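Reading time: 3 minutes

On Thread, and the Keeping of It

The purpose of this post is to set down some notes on suture material, which readers of this blog have requested since the earlier entry on knot boards. The views expressed are my own and do not represent those of the skills center at Whitlock, where I have taught the closing of tissue for 16 years.

Thread receives little attention in the ordering process. The Whitlock supply room listed 2,194 packets at the last annual inventory, and the greater part of these had been selected by price. Learners were therefore practicing with whatever came out of the drawer. A learner who ties well with one material may tie poorly with another, and the instructor who has not looked at the packet will correct the hands when the thread is at fault.

I would ask colleagues to consider the matter of color first. Dark thread is easy to follow against pale practice pads and is preferred by most beginners. Pale thread is harder to follow on those same pads. On red tissue the position changes. A fine, light strand can be picked out where the light falls on it and may be lost again in shadow a short distance along. Learners should be told of this before they begin, and should be taught to trace the strand back from the jaws of the instrument before pulling on anything.

The second matter is length. Our written guidance, known locally as the Desar sheet, formerly advised learners to begin with a full strand. It was revised in May. The present text recommends a shorter strand for inside work, with the remainder kept for tying practice at the bench. The old sheets are still pinned up in 3 of the bays and should be taken down.

The third matter is storage. Opened packets are to be closed with a clip and returned to the Steremeck cabinet, second shelf. They are not to be left in the Skateleck trays, which are intended for instruments and have no lids. Thread left in an open tray takes on a bend that does not come out, and I have spent more than one afternoon straightening strands that ought to have been thrown away. 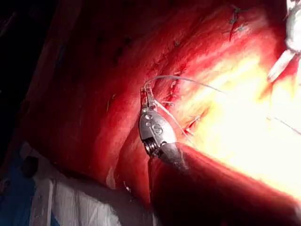
Whitlock, May

Closed jaws, with a fine pale strand held in them, and small dark stitches across the red surface behind. The strand curves up from the tip, while a second length comes down beside the wrist of the instrument. Learners tend to watch the first and forget the second. I recommend that both be located by eye before the instrument is moved in any direction.

A revised order list has been submitted and includes 4 materials in place of the present assortment. The dark braided thread is retained for first sessions. Comments on the list may be left in the folder by the supply room door, and I shall report on the new stock once it has been through a full course.

Contact | Copyright, the author. All rights reserved. | Back to top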